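The arm that has to learn rubbish
Soft packaging is the hardest thing Larko will ever pick up, and most of the work so far has been done without the arm.

The base plate of Larko is a slab of aluminium cut by Bhatt, drilled once in the wrong place and drilled again. It sits on a bench at Sorgate, a shared workshop in a former printing works, with an arm bolted to it that can reach the floor on one side and the back of a kitchen worktop on the other. Jailson Andrade started the build in November. The aim is narrow: the arm should take light waste from a table or worktop and put it in an open bin.

Rigid objects were dealt with early. A plastic cup or a jar lid has a shape that stays the same from one attempt to the next, and a fixed list of grasp points is enough for most of them. The list failed on wrappers, bags, netting and anything else that folds. A crumpled bag has no useful centre. Its outline changes when it is touched, and the best place to grip it may be a crease that was not there a second earlier.

Andrade tried writing rules for this and kept the notebook. The rules covered creases, corners, raised edges and the case where no raised edge could be found. By the end of the winter they ran to several pages and still sent the fingers into the flat middle of a bag, where they closed on nothing. The next plan was to drop the rules and train the arm's controller on examples of the job done by hand.

The method is well known in research groups and has been creeping into home workshops. A person carries out the task with a hand-held gripper that has a camera on it. The recording shows the approach, the closing of the fingers and the release, from close to where the arm's own camera will later be. The person's wrist does the planning. Software afterwards works out the path of the gripper and turns it into targets for the motors.

It also means that the examples can be collected away from the arm. Larko weighs too much to carry upstairs, and the bench at Sorgate looks nothing like a room where people cook. The recording is done in a home kitchen, with its own clutter and its own daylight, and the files go back to the workshop on a drive.

A session is slow. The operator starts a recording, brings the fingers to the item, closes them, lifts, moves to the bin and opens them. The item comes out again and the next recording begins. Foam fruit netting takes up a large share of the time. It weighs next to nothing, springs back when squeezed and catches on the ridges of a finger pad after the fingers have opened, so the release needs as much attention as the grip. 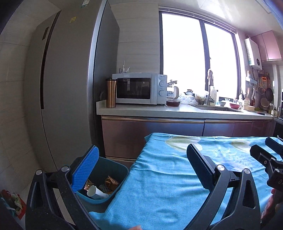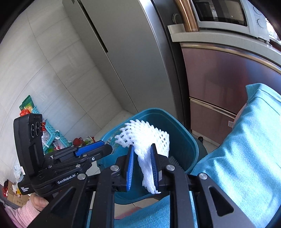 Anum Arain would have started with the release and left the picking up until later. Her argument is that a failed grip costs a few seconds and can be tried again, but an item that hangs on to the finger goes back over the table with the arm and lands wherever it happens to fall. She would also record far more failures on purpose, each followed by the correction, and would not trust any set of examples in which every attempt goes well. A controller trained only on good attempts, she says, has never seen the situation it will spend half its life in.

Andrade accepts the second point and has acted on it. The set now holds 1522 recordings, of which 78 are kept back from training and used only for checks. The newer ones include slips, near misses and second attempts. On the first point he has not moved. His reply is that a release cannot be practised on an item that was never picked up, and that the order of work follows the order of the task.

The processing takes longer than the recording. Each file is trimmed at both ends, and files in which the camera lost track of the room are thrown out. Plain walls are a frequent cause, and so are fast turns of the wrist. Bright windows cause a different fault: the exposure drops as the gripper turns towards the glass, and the item between the fingers goes dark for several frames. For a time these files were discarded as well. They are now kept, on the grounds that the arm will have to work in front of a window too.

Timing gave the most trouble. The opening of the fingers and the video are logged separately, and in the early files they drifted apart. A controller trained on them closed its fingers late every time, with great regularity. The fix was a short clap of the fingers at the start of each file, which gives a mark that can be found in both logs. Andrade lined up the old files by hand over 17 evenings.

The motor side is simpler. The controller runs on a small computer under the bench and sends its targets to a driver board called Poden, designed and soldered at Sorgate and now on its second version. The first version shared a ground path between the finger motor and the position sensor. Whenever the fingers stalled against something solid, the sensor reading jumped, and the arm took this to mean that the item had gone. It opened, found the item, closed and opened again. The second version has separate returns and a larger capacitor near the motor, and the fault has not come back.

The finger pads are cast in silicone in a printed mould. A soft grade gripped film well but tore at the edge. A harder grade lasted and let go of netting more cleanly, at the price of a weaker hold on anything greasy. The harder pads are fitted at present. A mould with shallower ridges has been printed but not yet used.

Safety has been handled with low limits. Motor current is capped in the driver board, where the software cannot raise it, and the arm stops if a joint meets more resistance than a full bag would give. There is a stop button on each side of the bench. The arm does not run unattended, and the workshop's rules would not allow it.

What remains is mostly the gap between the hand and the machine. A wrist can turn and tilt at the same time in a space where Larko's last joint runs into its own cable. Recordings that use such moves are being flagged by a script that tests each path against the joint limits, and the worst of them will be recorded again with the elbow kept low. The cable is due to be rerouted through the forearm, which means taking the shoulder apart. Andrade has ordered the bearings for it and cleared the other end of the bench.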